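Home | Projects | Student Work | Archive | Contact

Stamping It Right: A Report on Ink, Pads and Paper

5 April 2020
By the Zusdale Print Group

Print this page | E-mail this page

Our project started in February with a box of old library cards and one question: why do some stamps come out crisp and others look like a blueberry got stepped on? We loved the question so much that we spent the rest of the term on it!

We had two pads to compare, a blue one from Gundden and a black one from Wititz, plus 200 small sheets of plain paper. Each sheet got one impression. Then we sorted the results into three piles (clean, patchy and smeared) and argued about the ones in between, which was half the fun.

The method is simple. Open the pad, tap the stamp on it three times, set it flat on the paper, press straight down and lift straight up. Rocking the stamp is tempting, especially with a round design, but it pushes ink out past the rim and you get a double edge. We also learned to keep the paper well away from the pad, and to work on a smooth white surface so that stray ink shows up right away.
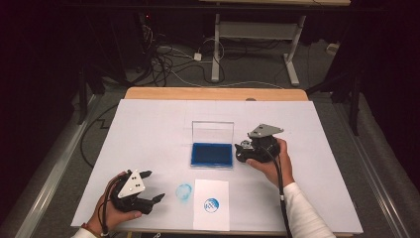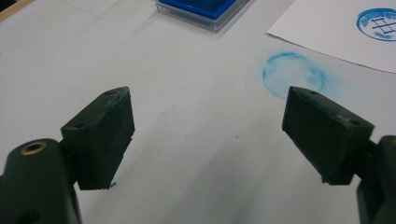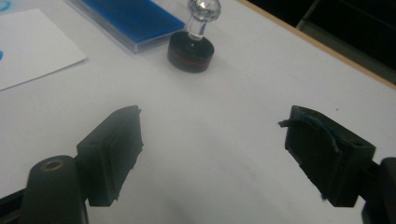 Does a round stamp need more ink than a square one?

It depends on how much raised rubber there is, so a round logo with a lot of solid color takes more ink than a square outline of the same width.

Solid areas gave us the most trouble all term. With one tap on the pad they came out speckled. With three taps they filled in nicely, and with six the small white parts inside the design began to close up. We tried a folded newspaper under the sheet too, and wow, what a difference! The bit of give let the whole face of the stamp touch the paper, and 28 sheets in a row went into the clean pile.

The Villanueva notebook paper we tried at the end soaked up ink so fast that the edges went fuzzy, even with a light press. We would like to test card stock next, and maybe an envelope or two. Our tally sheets and the sorted piles are in the blue folder on the project shelf.

Print this page | E-mail this page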